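4.2 Visitor movement and the problem of the last terrace

Garden historians have long assumed that a terrace garden is read from the top down, as its designer intended. Visitors to Raltitz do not appear to have been informed. Of the 217 parties we followed through the upper gate in November, most went straight to the lowest basin, looked at it, and began the climb back by whichever stair was closest to the parking lot. The upper terrace, with its clipped hornbeam and restored parterre, was crossed at a walking pace usually reserved for train platforms.

The 1740s plan shows a single route. It descends the central stair, turns at each landing to take in a side view, and ends at the orangery, where the owner could receive his guests once they were suitably tired and impressed. Two of the side views are now blocked, one by a yew hedge that was meant to be knee high and the other by a restroom building. The central stair remains, though its treads are uneven enough that the estate has put a sign at the top recommending the ramp. The ramp faces a wall.

We timed stops at each landing with a simple threshold: a party had to stand still for 20 seconds to count as looking. This is not a demanding standard of attention, and the third landing still failed to meet it for long stretches of the afternoon. The exception was the landing with the bench. Parties stopped there whether or not there was anything to see, and several photographed the hedge.

Ngui, the smaller of our two comparison gardens, has no surviving plan, no basin and a central axis that bends where a nineteenth-century gardener ran into rock. Its visitors nonetheless stayed longer on every level. Khang Kim, who ran the counts at both sites, attributes this to the bend — people want to know what is behind it, and have to walk down to find out. We are inclined to agree, with the reservation that the Ngui café is also behind it.

The effect of refreshments should not be underestimated. At Raltitz the tearoom stands outside the gate, so that a visitor who wants a drink must first finish with the garden. At Ngui the same visitor can sit down halfway and then, having paid for cake, feels obliged to see the rest.

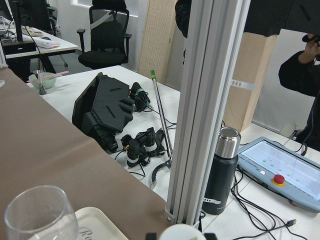 Figure 6. Tabletop with a stemmed glass and a tray.

4.3 Planting and season

The restored parterre at Raltitz holds 2,599 box plants, a figure the estate prints on its tickets. It has had no measurable influence on where people walk. When the central beds were covered for winter, stops on the upper terrace fell only slightly, which suggests either that the pattern can be enjoyed under fleece or that it was not being enjoyed much before.

Scent and noise did better. Parties slowed within earshot of the lower basin, even when the hedge hid it from view, and some left the path to look for it. The original designer seems to have understood this. The small spouts along the side walls, dry for 40 years, once carried the sound of water up to the second landing. Putting them back in use would cost less than replanting the parterre and would give visitors a reason to turn their heads at the places where the plan asks them to.

We did not test this. The pump has been on order since before the study began.

Related articles
Hedge height and lost views in the gardens at Parska
Who uses the stairs? Entry counts at Ngui
Water noise as a guide to movement in sloping gardens
The orangery at Zeseo: a second look at the accounts
Benches, and where people put them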